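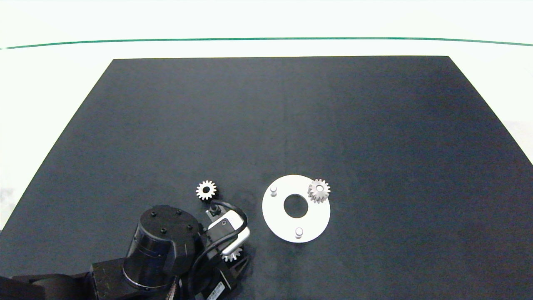
Nadia wrote in after the last update: is the arm still dropping gears, and should I be worried about mine doing the same? Fair question, and I've had enough emails like it that I've put the answers in one place.

The Colero gear fault: your questions
Last updated 14 August 2019

What's going wrong?
The gripper lets go late. The arm picks up a small spur gear, carries it to the plate, lowers it over a peg and opens - except that one finger hangs back for a moment and drags the gear off to the side. Sometimes it ends up on the mat. Sometimes it stays stuck to the finger and the arm goes off to fetch the next one anyway, which is the bit that bothers me.

How often does it happen?
In our last long run at Cestthorpe we did 396 placements and had 13 late releases. On 4 of those the gear never left the gripper at all. I know that doesn't sound like much, but try leaving it alone overnight! 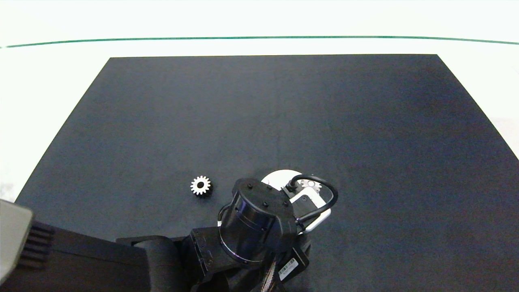 One gear in the gripper, one on the mat. Cestthorpe bench.

Is it the software?
I thought so for ages, and I owe the Kvaran people an apology for the grumpy messages. The open command goes out on time every time in the logs. It's the finger that's slow to follow.

So what is it?
My best guess is the cable. There's a loop of it over the gripper, and if it's been tied down too short it pulls when the wrist turns. Slackening ours helped a lot, though I've still seen the odd late one, so I'm not calling it fixed.

Is it dangerous?
A dropped gear isn't going to hurt anyone. Reaching in to pick it up while the arm is live very well might. The arm doesn't know it's lost the part and will carry on with its next move, straight through your hand if that's where your hand is. Press the stop, wait for it to settle, then reach in. I skipped that once and got a nasty knuckle for it.

Can I just slow it down?
You can, and it does hide the problem. I ran at half speed for 8 days and was very pleased with myself until I put it back up again.

Does the Wakenholm build have this too?
Same gripper, so probably, but I've only had one report and it was a bit vague. If you've got one, please send me your logs with the finger position switched on (it's off by default, sorry).

When will there be a proper fix?
I'm hoping to have a longer cable and a new clip ready in October. There'll be a check as well, so the arm stops if the fingers haven't opened all the way.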